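How a food festival gets its numbers

Counting people who never buy a ticket is an odd trade. Ekua Opoku has been doing it for food fairs, markets and street festivals since she left local government, and her evaluation of the Plevside Food and Drink Weekend has just gone to the town council. We spoke by telephone on 11 June 2020, with this summer's event already cancelled and the report covering last July's.
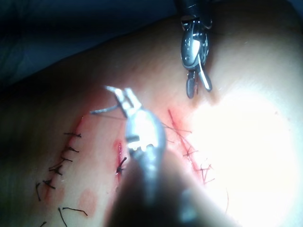
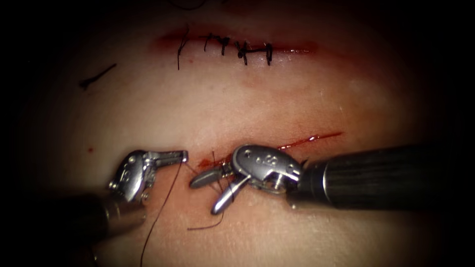 The first thing she wanted to settle was the difference between visits and visitors. "A visit is one person on one day. If you come on both days you are two visits and one visitor. Organisers tend to quote visits, as the figure is larger, and then multiply it by the spend per visitor. That is simply an error, and it can inflate the result a great deal."

At Plevside the town centre stays open to ordinary shoppers, so there is no gate to count at. Opoku's method was to place counters at 21 points on the streets leading to the stalls and to take readings in short blocks through the day. The same points were counted on an ordinary market weekend earlier in the month, and that baseline was taken off.

"The baseline is where most of these studies are weak," she said. "People count everyone in the high street and call them festival-goers. Some of them are going to the bank."

Spending was measured by interview. Respondents were asked what they had spent so far, what they still expected to spend, where they had travelled from and whether they would have been in Plevside that day anyway. The last question matters most. Money spent by a resident who would have bought lunch in the town regardless is left out of the impact figure, while a visitor from Clavbridge who came for the festival and stayed overnight is counted in full, apart from any fuel bought on the way.

I asked whether people know what they have spent. "Not very well. They remember the big items and forget the coffees. They are also poor at saying what they will spend later. We rang back a group of them afterwards, those who had agreed to it, and used the difference to correct the rest."

The stallholders were surveyed separately. Of those who were sent a form, 80 per cent returned it, a rate Opoku puts down to Afia Fiadzo, who manages the pitches and collected most of the forms by hand while the stalls were being packed away. Takings were asked for in bands. Traders will tick a box, Opoku said, but will seldom write down a figure that they think might be used to set next year's pitch fee.

The pitch fee is in fact the subject of the longest section in the report. Plevside charges by frontage, at one rate for hot food and a lower one for everything else. Several cheese and preserve makers told the survey that they had covered their costs only through orders placed in the weeks that followed, and those do not show up in a count of weekend takings. Opoku has recommended a follow-up form, sent out in the autumn, so that later orders can be recorded.

"I would not put a value on them yet," she said. "I have a handful of replies and they vary too much. The report says there is an effect and that its size is not known."

A second recommendation deals with leakage, the share of money that leaves the area as soon as it is taken. A stall run by a firm from outside the district brings in customers but carries most of its takings home. The report treats such stalls as local only for wages paid to local staff and for what they buy nearby, mainly ice, bread and gas. Under that rule the stall from Hamitz, which had one of the longest queues of the weekend, adds very little.

Jacqueline Langlois, who chairs the traders' association, has objected to this part of the work. Her view, set out in a letter attached to the report, is that well-known outside stalls draw the crowd on which the smaller local ones depend, and that the rule hides this. Opoku accepts the point in principle.

"She is right that it happens. To measure it I would have to ask people which stall they came for, and most of them came for the day out. We tried the question in the pilot and dropped it."

No multiplier has been applied to the final total. Some evaluations add a further share for money that is spent again by local businesses, using a standard ratio. Opoku gives the direct figure in the main text and puts the ratios in an appendix, with their sources, for anyone who wants to work them through.

The council will consider the report in July. If the festival returns next year, the counting points will stay the same, with one exception: the car park entrance is to be moved, and the counter there will move with it.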